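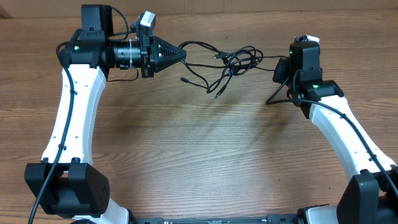 The Flodura tabletop in its natural habitat, under a knot of black cable.

Flodura tabletop, 152 cm, warm brown finish
Reviewed by Abdelilah Ouali

I have owned desks that cost more than my first car and desks that were a door. The Flodura sits between the two in price and leans towards the door in construction: you get a slab of timber, a bag of screws and a folded sheet of paper wishing you well. Legs are your problem. I put mine on a pair of second-hand Bridex trestles.

Delivery came in 2 boxes, one containing the top and the other containing, as far as I could establish, more cardboard. The top itself was well wrapped, and the corners had survived a courier who plainly had other places to be. Flodura says to let it settle in the room for 6 days before fixing anything to it. I lasted three. It hasn't warped, but I mention it in case yours does and you'd like somebody to blame.

Let's talk about the colour, as it's the reason most people will buy this. The website calls it Harvest, which could mean anything. In person it's a warm brown with long streaks running along the grain, a good deal livelier than the flat caramel in the online swatch. I like it. It makes the rest of the room look as though someone chose it. My colleague Doaa El Sherbiny thinks it looks like a pub table, and says so as though that were a criticism.

The streaks are also very good at hiding things. Crumbs, pencil marks, a small brown screw I spent most of a morning looking for. What they do not hide is black cable. Leave a tangle of leads in the middle of this tabletop, with the plug ends dangling out of it, and it becomes the only thing you look at. On my old grey desk I could ignore that sort of mess for months, and did.

Which brings me to the main complaint. There is no cable management whatsoever. No grommet, no tray, no channel along the back edge. Flodura will sell you a tray separately, and it's a perfectly decent tray if you enjoy lying on your back with a drill. I bought the Hastent stick-on clips instead. They held on the underside for a fortnight or so and then began letting go overnight, one by one, with a little tick that I blamed on the fridge. The screw-in version is better and I should have bought it first. For the loose stuff I've gone back to hook-and-loop straps and good intentions – the straps are holding up.

The finish is harder to judge. Coffee wipes off if you get to it that day. A mug left overnight made a pale ring, which faded after a rub with Metwally furniture oil but hasn't gone. Sliding anything with metal feet across it will leave a mark, so put felt under whatever you're planning to shove about. It smells faintly of varnish for the first week and then it doesn't.

As for strength, no grumbles. I've clamped things to the edge, leaned on it while swearing, and stood on it once to change a globe (don't tell Flodura, the instructions are firm on this). It doesn't bounce in the middle. Any wobble comes from the trestles, and I've folded up the instructions under one foot, where they're doing their best work yet.

Depth is fine for working with gear at either end and a clear patch between, assuming you're the kind of person who maintains a clear patch. If you want to sit a big monitor well back and still have room for a notebook, measure first.

Good: handsome grain, solid, takes a clamp
Not so good: nowhere for a lead to go, rings from mugs, Harvest

Would I buy it again? Yes, and I'd drill the cable hole before putting anything on it.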